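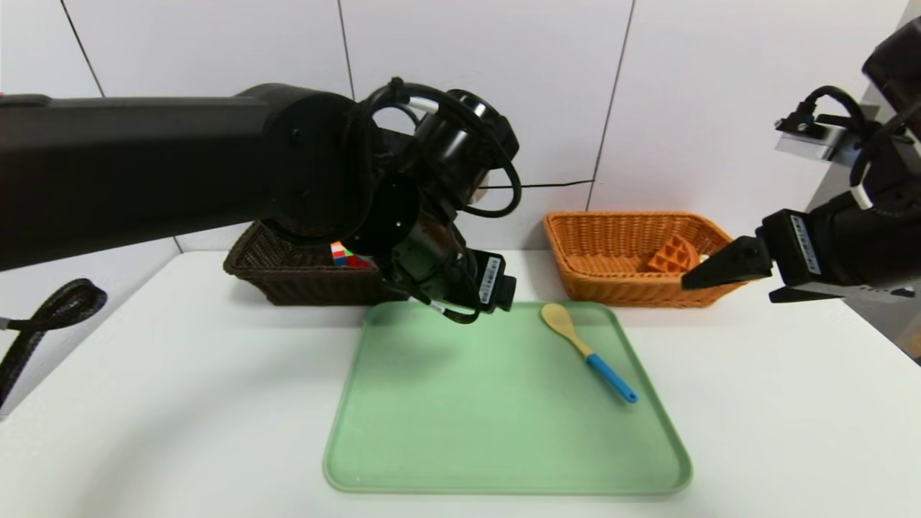 Bench log / Faults

November 2, 2022

Left arm dropped out again during the sorting routine. Fault is loss of comms to the gripper, followed by a protective stop on both arms. It came up 11 times in 26 cycles, mostly with the wrist rolled past 8 degrees over the green tray. The right arm logged nothing.

Suspect the cable that loops over the left wrist joints. Swapping the controller port made no difference. Flexing the loop by hand with the motors off brought the fault up twice – no movement needed. The thin wire under the gripper tested fine end to end.

More serious: on cycle 19 the stop took some 2 seconds to reach the right arm, which kept closing its finger the whole time. Hussam saw it too. Not acceptable with anyone reaching in for the spoon. Hands stay off the table while the motors are live, and that includes resets.

Tímea is asking Darwish for a replacement cable. I'll reroute with more slack at the elbow when it arrives. Joelle has the stop timing logs. Baskets and tray left in position so the next run can be compared.

B. Chaudhry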